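Diary > Gigs and Rehearsals

The Wedding Set, Continued

Print this page | E-mail this page

Tue 18 November

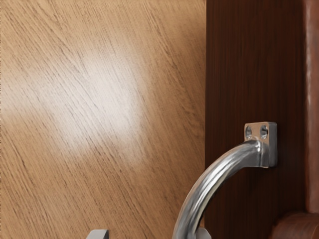
I have now been asked to play the same song at both ends of the evening. Rosângela Falcão called at lunch to tell me the couple would like it for the entrance and again for the last dance, "but different." I asked how different. She said they trusted me. In my experience a client who trusts you has a very exact idea of what they want and is saving it for afterward.

So I spent the afternoon building a slow version of a song that is already slow. At the speed I've got it down to, the singer sounds as if he's being lowered into a well. I brought it back up a little and put a soft kick under it, and then it sounded like a furniture commercial. Went for a walk. Came back and it still sounded like a furniture commercial, only now I knew which sofa.

The booking itself is fine. It's in February, at Jitholm, the old dance hall out past the fairgrounds, and Flinix are handling the sound, so for once I won't be carrying a subwoofer up a fire escape. Flinix sent over the sheet this morning. They have me down as "DJ / Magician (TBC)." I wrote back to confirm the first half.

The fee came through on the same sheet, $3745 for the whole job, split between me and Aravind Pisharody after the hall takes its cut for the lights. That's the most anyone has offered us since we started doing this as a pair, and I've already spent my part of it in my head three times, once on a new mixer, once on the car, and once on a week somewhere with no speakers in it.

Aravind came over at five to practice the handover. We've been doing back-to-back sets for nearly 30 months and we still can't agree on who touches the volume. His view is that whoever is mixing in owns the whole desk. Mine is that the person mixing out ought to be allowed to finish his record. We tried it his way and he cut off my last chorus. We tried it mine and he stood there with his arms folded, humming the tune he'd have been playing by then. In between we made toast.

He has also discovered a label called Cedine, or says he has. I'm fairly sure I sent him one of their records last year and he told me it was "a bit airport." Now it's all he wants to play. I'll admit the new one is good. It has a bass line that walks around the room looking for its keys, and the vocal doesn't turn up until you've given up on it. I asked him to leave me a copy and he said he'd think about it, like a man being asked for a kidney.

Where we did get somewhere was the middle hour. The couple's list has 2 songs that can't go anywhere near each other, her uncle's favorite polka and a drum and bass thing the groom heard in college and has never gotten over. Aravind's idea was to put dinner between them. I pointed out that dinner is at seven and we start at nine. He said the cake, then. The cake could work. People will forgive a lot of tempo change while they're holding a plate.

I tried going from one to the other without the cake, just to see. It can be done. You loop the accordion, bring it up in pitch until it stops being an accordion, and then drop everything. Aravind laughed so hard he had to sit down. Then he said we should do it for real, and I said no, and then we both went quiet, which usually means we're going to do it.

After he left I went through the old crates for the bride's mother, who wants "something from when we used to go out." Rosângela couldn't say when that was or where they went. I'm guessing early eighties from the haircut in the one photo I've been shown. I pulled out a stack of twelve-inches and played the first minute of each one. Some have held up beautifully. A few sound like somebody dropping a tray of spoons, and I remember paying real money for them and telling people they were the future.

Found my old Kourkoulas mixtape in the same crate, the one with the coffee ring on the sleeve. I used to play it on the bus every morning until I knew where every crackle was. He does this long blend near the end of the first side where two records run together for what feels like a week and you can't tell which one you're hearing. I must have tried to copy it a hundred times. I tried again tonight, with much better gear and no bus to catch, and it fell apart at the same spot it always did. At least I'm consistent.

The left headphone is cutting out again. If I hold the cable against my neck with my chin it's perfect — I look like I'm taking a call from a violin. New cable tomorrow, before Aravind sees and tells me about his.

Downstairs knocked at ten past eleven. Turned it down. She said she didn't mind the music so much, it was hearing the same 2 bars over and over, and was there any chance of finding out how it ended? I played her the rest of the track with the door open. She listened politely, said "Oh," and went back down.

Still to do: write back to Rosângela about the entrance, ask Flinix where the booth goes, and get that Cedine record off Aravind by fair means or otherwise. The last dance version is saved as "slow FINAL 4." I'll listen to it in the morning with some coffee and probably hate it.

Print this page | E-mail this page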